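The vote I watched from the back bench
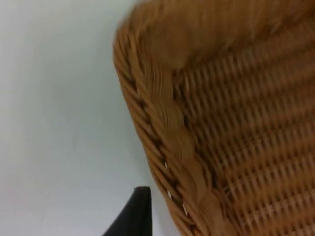

A woven basket with a braided rim.

In August the council of Clenow held its hearing about the head of the port office, and I went to listen. I moved to this country seven years ago and I still can not vote, but the public seats are open for everybody.

The question was simple. Did the office give the Skunda contract to a friendly company without asking for other offers? The answers were less simple. Two members asked for the letters between the office and the company, and the lawyer said that the letters are "under review." He said this many times — I think he was also tired of it.

Around me people spoke quietly about Gwynne, the newspaper that wrote the story first. Some believe every word of it. My neighbor on the bench believed nothing, and we had a polite discussion in the break.

At the end the members voted to continue the inquiry, with a difference of two votes. There are 43 pages of questions still waiting, and the office has up to a month for the answers.

I took the late bus back to Hatia. If the next hearing is also in the evening, I will go again.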